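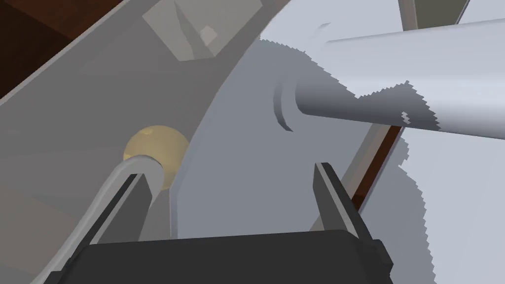
Friday, January 24, 2025

My grasp planner picks the lid knob now! It took most of the winter so far, and last night I sat there grinning at a simulator window like I'd won something.

Some background if you haven't been following. Kelline is my hobby planning stack, a pile of Python with a bit of C++ where it hurts, and the job I've set it is kitchen stuff: pots, pans, lids, the kind of objects that have one obvious place to grab if you're a person and about a thousand bad places if you're a sampler. Everything runs in simulation. I have a scene set called Fillwood that I keep adding cookware to, and the gripper is a plain two-finger parallel-ish thing, nothing clever.

The old version of the planner did what most simple ones do. Take the point cloud from the wrist camera, sample pairs of points with opposing normals, throw out the pairs wider than the fingers can open, check for collisions, score what's left. On boxes and cans it's great. On a pot it falls in love with the rim. Rims are long and thin, and they have gorgeous opposing normals all the way around, so out of 700 candidates you can easily get a list where every one of the top picks is a rim pinch. A knob is tiny by comparison. It hardly gets sampled at all, and when it does, the normals on a little sphere seen from one side are a mess.

So I tried weighting by curvature. That helped the knob and also made the planner extremely fond of rivets, handle collars and one particular corner of the table. I spent a whole weekend tuning that weight before admitting it was the wrong idea (the branch is still there, I can't bring myself to delete it).

What worked was splitting the question in two. A small segmentation network now labels each point with a part: body, rim, handle, knob, other. Then the sampler gets a budget per part, so the knob gets its fair share of tries no matter how few points it has. The task says which parts are welcome. "Remove lid" wants the knob, "move pot" wants the handle, and the scoring underneath stays exactly as it was. I love this kind of fix, where the old code turns out to be fine and was just being fed badly.

The network is trained on 631 rendered views, which is a silly small number, and I expected it to fall over. It does get confused between a thick handle and a pot wall when they're both pale gray and the camera is very close. Up close, the wall curves off in one direction, the handle runs off in another, and there's barely any table left to give a sense of scale. I've started rendering more of those near views on purpose, with the fingers open on either side of the view, and the labels are getting noticeably better.

Then there are the shadows. I had left the shadow map at a very low resolution to keep rendering fast, and the edges come out like a bread knife. On a smooth metal wall that's a row of sharp little steps, and the network was happily learning that jagged line as a part boundary. I could turn the resolution up, and for final test renders I probably will. For training I'm randomizing it instead – some views with crisp shadows, some with the staircase, some with none at all. The false edge down the middle of the pot body went away after one retrain.

Control got a smaller change. The last stretch of the approach used to be one straight move to the grasp pose, and with the knob sitting so close to the lid surface a slightly wrong depth meant a fingertip scraping along metal. Now the arm stops 3 cm short, takes one more look, re-fits a sphere to the knob points and corrects before it closes in. It's a least squares fit, maybe twenty lines, and I'm more pleased with it than with the network.

Numbers, for the two of you who ask: the old planner chose a knob grasp on 12 of my 77 lidded scenes. The new one chooses it on 68. Choosing isn't lifting, I know. The lift tests are still running, and two of the lids in Fillwood have contact settings I don't trust, so I'm holding those results back until I've fixed them.

Next on the list is planning time. The per-part budgets mean more collision checks, and the checker is the slow bit by far. I want to try caching the gripper's distance field, and after that comes the big one, getting the whole thing onto a real arm by June. First job this weekend, though, is the contact settings on those two lids.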